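Ticket: Label printer skips every second label
Opened by: Nikola Adamczyk, Prelthorpe stockroom
Status: Waiting for customer

Sat 24 March, first message

Hello, I write again about the Whitfield label printer. Since we changed to the new roll of 2000 labels, it prints one label well and then feeds one blank. The old roll had no such problem. I have already done the calibration from the menu 3 times, and I cleaned the sensor with a dry cloth.

The labels are the small size, for the lids of our parts cases. We cannot use the bigger ones there.
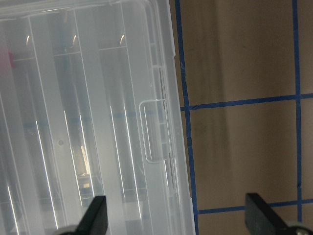
Storage case with ribbed lid, frosted plastic.

Reply from Linov support

Please check the gap setting in the driver. For small labels it should be 2 mm. Please send also the firmware version.

Reply from Nikola Adamczyk

Thank you for the quick answer. The gap was set to 3 mm, I changed it to 2 and restarted the printer. Now it feeds one blank after every seventh label -- better, but still not good. The firmware is the one from January. The computer from our Groltmont office has the same driver and shows the same fault, so I think the cable is fine.

Reply from Linov support

Please set the media type to "gap" and not "continuous", then hold the feed button until the light blinks 2 times. Let us know the result.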